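The bag situation, and what I did about it

14 comments · 20 shares

I have a drawer. I think everybody has the drawer, but mine had reached the point where you couldn't shut it without leaning on it with your hip, and then something would puff up at the back and it would slide open again on its own in the night like something out of a ghost film. It was full of plastic bags. Carrier bags, thin little bags from the fruit and veg stall, bin liners that had come off the roll two at a time, bags that had other bags inside them, and those bags had bags in them too.

I've been meaning to deal with it since we moved in. What finally tipped me over was looking for the potato peeler one evening in November, with the water already boiling, and pulling out a fistful of plastic instead. Three times! I did the potatoes with a knife and I was cross all through dinner.

So the next morning I made a big pot of tea, cleared the table and tipped the whole lot out. It's amazing how much room a thing takes up once you let it breathe. I'd guess there were roughly 20 bags on the top layer alone and I stopped looking too closely after that, for my own peace of mind.

First job was sorting. I made a pile for the good strong ones, a pile for the thin ones that are still perfectly all right for lining a small bin, and a pile for anything with a hole, a mystery crumb or a smell. The last pile was bigger than I'd like to admit. Those went in with the soft plastics for the collection point at the supermarket (ours takes them by the front doors, do check yours as they don't all seem to).

Then came the question of where to keep the ones I wanted. I've tried a few things over the years. I had one of those fabric tubes with elastic at both ends, a Vamau one, which hung on the back of the pantry door and looked very sweet for a fortnight. The elastic went, and after that it just sort of dribbled bags on to the floor. Before that it was a cardboard box with a hole cut in it, which worked well until it got damp. And I very nearly bought a wall-mounted dispenser from Muson, but it needed screws and I'm not to be trusted with screws in a rented kitchen.

In the end I went for a jar. I've got plenty of jars, I'm as bad with jars as I am with bags, and I like being able to see at a glance whether I'm running low. 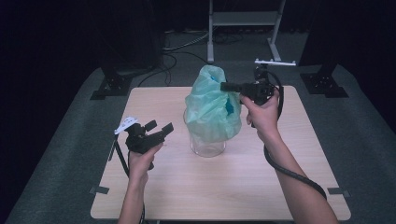
I did go through a folding phase, I should say. There's a whole world of people who fold their bags into tiny triangles, like samosas, and line them up in rows. I watched a video of it with 3,477 comments underneath, most of them from people saying it had changed their lives, and I gave it a proper go. I smoothed each one flat on the table, pressed the air out with the side of my hand, folded it lengthways into a strip and then turned the corner over and over until I'd got to the handles. It's lovely. It's very soothing, it's a bit like making pastry. It also takes ages, and I managed 11 before my tea went cold and I started to wonder what I was doing with my life.

If you're the sort who will keep it up, do it, because a jar of little triangles is a beautiful thing. I know full well that I'm not. I come in from the shops with my arms full, the cat's shouting, and I'm going to scrunch that bag up and shove it somewhere. The jar lets me do that. All I have to manage is getting the bag more or less inside it.

The other thing I like about the table method is that you can't hide from yourself. With the drawer I could pretend, and with the cupboard under the sink I could pretend even harder. Once it's all out in daylight you have to decide. I kept the radio on and I gave myself until lunch, and I was done with half an hour to spare, although I'll confess a fair bit of that was spent reading the backs of things. I found an old Okafor bakery bag with a receipt still in it for two cheese twists, and I remember those cheese twists very fondly.

So, for anyone with a drawer of their own, these are the rules I've settled on. I've written them on a card and stuck it inside the cupboard door, mostly for my own benefit.

1. One jar, and when it's full it's full. Anything that won't go in goes to the collection point on the next shop. I've already broken this once but only for a very good bag.

2. Strong bags live by the front door, in the basket with the hats. They're no use to me in the kitchen, I only ever remember them when I'm halfway up the hill.

3. Give it a shake first. Over the sink, upside down. You'd be surprised at what comes out of a bag that looks empty – onion skins, mainly, and once a whole radish.

4. Thin bags can go inside other thin bags. I know I complained about this at the top, but it's fine as long as you can see through the outside one and know what you've got.
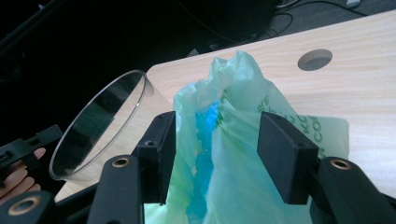

5. Nothing damp goes in. Hang it over the tap for an hour. I learned this from the cardboard box and I don't want to talk about it.

6. No "just in case" bags. I had a huge stiff one from a duvet that I'd been keeping in case I ever bought another duvet, which would of course come in its own bag.

The drawer itself has been wiped out and now has the peeler in it, plus the tin opener, the good scissors and a Clakeo measuring spoon set I'd completely forgotten owning. It shuts with one finger. I keep going over to open and close it while the kettle's on.

Next on the list is the box of lids, and I've got a horrible feeling that most of them belong to tubs that left this house years ago. If any of you have a system for lids that doesn't involve buying more tubs, please put it in the comments, I'm all ears.

Share this post · 14 comments · Leave a comment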